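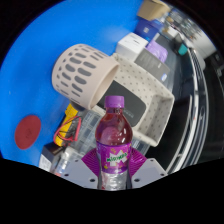
Hand-held demos for tabletop pick and place
Project report, Group 4
Florêncio Loureiro, Valter Torres

1. What we set out to do

Collect enough human demonstrations of simple bench tasks to train a small policy, without tying up the arm. The arm is shared with the Azevedo group and we only got it Monday afternoons, so everything was recorded with the hand-held gripper and its fisheye camera. Task is one sentence: pick up the drink bottle, put it down on the red dot. Project name is Birenar, mostly because the folder needed a name.

2. Setup

Electronics bench in the teaching lab, blue top. Left the usual stuff on it on purpose (multimeter, leads, boxes, organizer). A cleared bench gave us a policy in the pilot that fell apart as soon as anyone put a mug down. Red dot is the target and stays put within a set, everything else can move between takes.

Fingers are the soft ribbed kind, magenta. Good for round things, they wrap a bit. Less good for thin flat boxes, we dropped those from the task list.

3. Recording

42 takes logged, 29 kept. Each one starts with the gripper open and the target in view, then approach, close, lift, place, open, back off. Florêncio did most of the moving, Valter ran the laptop and called the start. We swapped when wrists got sore.

Rules we ended up with, after the first batch was basicly useless:
- slow down before contact, a fast approach blurs the label
- keep the dot in view for the place
- no regrasping. If you miss, stop the take and mark it
- shift the clutter every 5 takes
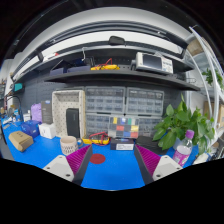 Figure 2. Gripper open over the bench, target dot by the left fingertip.

4. Rejected takes

Most rejects were tracking. Pose estimate jumps when the view is nearly all blue tabletop and not much else to lock on to, so staying a bit higher and angled toward the shelf helped a lot. The rest were us: bottle tipped, start called late, two takes saved under the same name and one of them gone. Should have had the Rilier script number the files from the begining instead of typing them in.

We also didn't write down the finger opening at the start of each take. Had to recover it from video afterward, took an evening.

5. Training

Only one run done so far, on the 29. It reaches for the bottle from most starting spots but lets go too high over the dot. Our guess is too few takes with a low, slow release, we tended to rush the end. No success rate in this report, not enough trials on the arm to give one.

6. Next

More places, fewer picks. A second drink bottle with a different colour label. Book the arm earlier in March, before the Kostetti demos take over the room. Data and notes are on the shared drive, ask Valter for access.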